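Notebook — cloth folding, Sunday, bench by the drinks shelves

Target for this task was 1000 accepted episodes by the end of August. We have 842 on disk. I don't trust that number and want to write down why before someone puts it on a slide.

Accepted currently means the operator pressed the green pedal at the end. There is no second look. I went through 50 of the accepted ones this morning with the wrist and head video side by side, and 14 should not have passed. Most were folds where the last corner came back up after release and the episode ended before it settled. A couple were plain misses, gripper closed on air, cloth moved by the side of the finger, and the pedal got pressed anyway.

Corner pinches are what I care most about. From the head view they all look fine. From the wrist you find out how little cloth is between the tips.

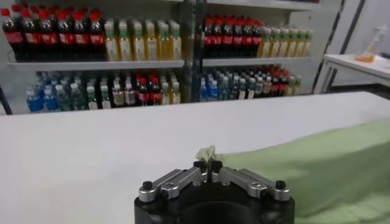 The Rindholm policy trained on last month's batch closes early and too high, and I would bet it learned that from us. If the operators grab a sliver and get away with it, the model will grab a sliver and not get away with it. More data of the same kind won't fix that. The Tronik people keep saying scale washes it out. Maybe. I have yet to see a curve from them that goes past the first week.

Second complaint is variety. The sheet says start poses are randomized. What I see in the video is the operator dropping the cloth near the same spot, a bit left of center, and smoothing it before starting. The smoothing isn't in the recording, so the set is biased toward cloths that are half flat already. Green is also heavily over-represented. Blue gets used when somebody remembers.

Background never changes either. Bottles behind the table in every single episode. I asked for a curtain in one third of the sessions and was told it would slow things down. Fine, but then we don't get to claim anything about a new room.
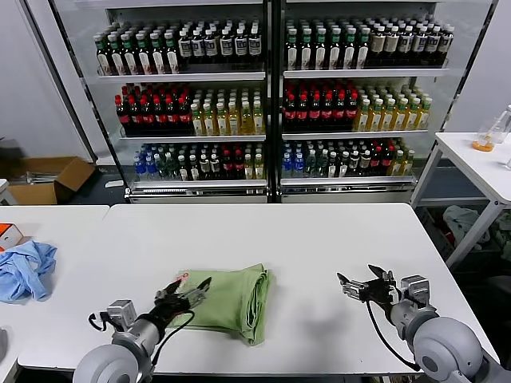
Head view, green cloth folded, both hands open. Blue one on the next table.

Vaster export: timestamps between head and wrist streams still drift over a long session. Re-syncing at every episode start hides it in the short ones. Valcárcel script flags the worst cases but only if you run it by hand, and the log says it was last run before we changed the pedal mapping.

To do
- pull the 14, keep them in a separate folder as failures, don't delete
- change accept rule: hands clear, wait, then pedal
- start pose drawn from the script, no smoothing by hand
- blue and green in equal share from the next session
- run the Valcárcel check on everything, not just the new stuff
- retrain on the cleaned set before collecting any more

If the cleaned set does no better than the full one I'll drop the point about slivers. Would still like the curtain.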